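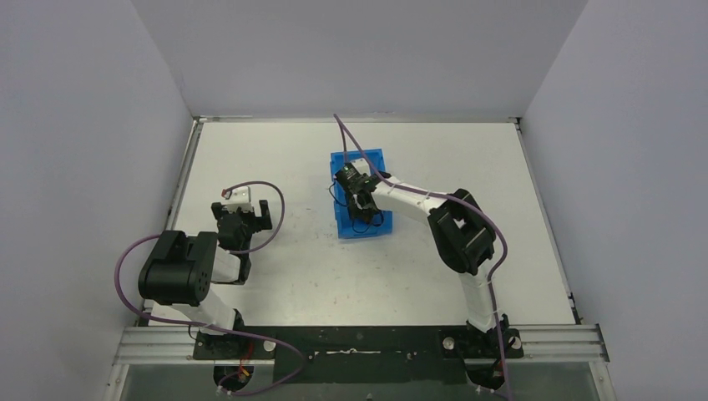
I've been putting off sorting the small tools since August, when the shed shelf finally gave up and everything went into one big tub. Allen keys, picture hooks, half a roll of electrical tape, the lot! I hadn't seen the good tape measure in months (it was at the bottom, naturally, under 120 wall plugs I bought for a job that needed 8).

So my new rule is that I don't sort anything until I've got a bare surface to do it on. A white one is best – you can spot a dropped screw straight away, and the grotty bits of sawdust show up so you can wipe them off. Then out comes one bin and one sort of thing at a time. I did look at the fancy Cuvo drawers but they wanted more than I'd pay for somewhere to keep screwdrivers, so open plastic bins it is. Bright colours too, if you can get them. A blue bin with an orange-handled screwdriver beside it is hard to lose, even for me.

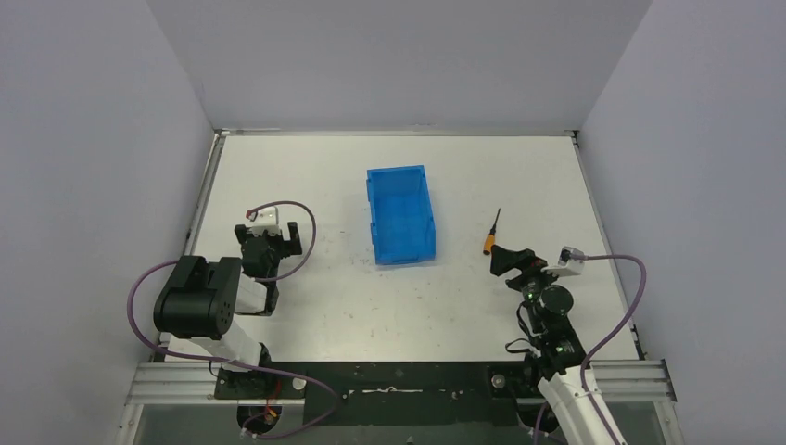

Whitlock reckons open bins are fine for screwdrivers but hopeless for anything smaller, and that I'll be fishing washers out of the corners by Christmas. Fair enough. The washers are going in old jam jars, and I've still got 20 of those in the laundry cupboard waiting for marmalade I never made.

Next up is the drawer of mystery chargers. Wish me luck.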